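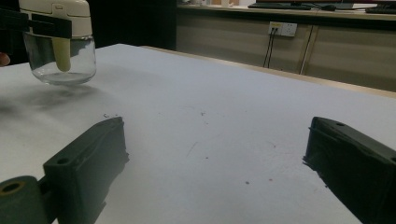 A clear glass jar with a white screw-on lid.

Returnable glass: the washing line at Drinwood
08/12/2023

Sulleo has run a return scheme for wide-mouth glass jars since it took over the old bottling shed at Drinwood. Shops collect the jars in stacking crates, the shed washes and inspects them, and food producers buy them back by the pallet. The firm's operations manager spoke to us between two shifts, mostly on the subject of labels.

"People expect the difficult part to be hygiene," she said. "Hygiene is a matter of temperature, detergent and time, and all of those can be set. Label glue is harder, as each producer chooses its own and few of them tell us when they change it."

Jars enter the line upside down after the lids have been taken off by hand. They pass through a pre-rinse, then a caustic soak lasting 15 minutes, then two sets of spray nozzles and a final rinse in softened water. Paper labels with a water-based glue come away in the soak. Plastic labels tend to stay put, or come off whole and block the filter screens.

The line came second-hand from Ruangrit, a maker of bottle washers, and was built for tall narrow bottles. The carriers had to be replaced, and the nozzles were set at a different angle to reach the shoulder of a shorter jar. "A bottle drains well because it is mostly a tube. A squat jar keeps a ring of water inside the shoulder unless you tilt it," she said. The new carriers hold each jar at a slight angle through the last section. Drying time fell after the change, though she would not put a number on it until a full year of records is available.

Lids are a separate matter. Sulleo does not wash them for reuse. The liner inside a screw lid takes a set from the rim of the first jar it is tightened on, and a second seal cannot be relied on. Used lids are sorted into metal and plastic and sold as scrap. Producers have asked whether plastic lids could go round again for dry goods such as salt or tea. Her answer was that they could in principle, but the shed would then need two grades of lid and a way of keeping them apart. "I would sooner say no to that than run it badly."

Inspection is done by eye against a lit panel. Staff look for chips on the rim, scuffing at the widest point and fine cracks in the base. The most recent monthly check covered 1029 jars, of which 21 were rejected, nearly all for rim damage. She attributed this to the crates, whose dividers are lower than the jars – a fault known from the first week. Taller dividers are on order.

Water use is the figure she is asked for most often, and the one she trusts least. The meter covers the whole building, including the yard tap. A separate meter will be fitted to the line this December. Heat is better understood. A recovery unit from Filtotska warms the incoming rinse water with the outgoing, and gas use has dropped by almost 30 per cent over comparable weeks.

Asked what would help the scheme grow, she gave an answer with little to do with machinery. Producers in the area use several thread sizes, and a jar that fits one filling line will not suit the next. Sulleo has to sort by thread before anything is sold on, and small batches wait on the shelf until there are enough to fill a pallet.

"Agree on one thread and I can halve the sorting bench," she said. "We have sent out a draft specification with drawings. Two producers have replied, and one of those wanted to know if we could take their labels off more quickly."

The draft is open for comment until the end of the month.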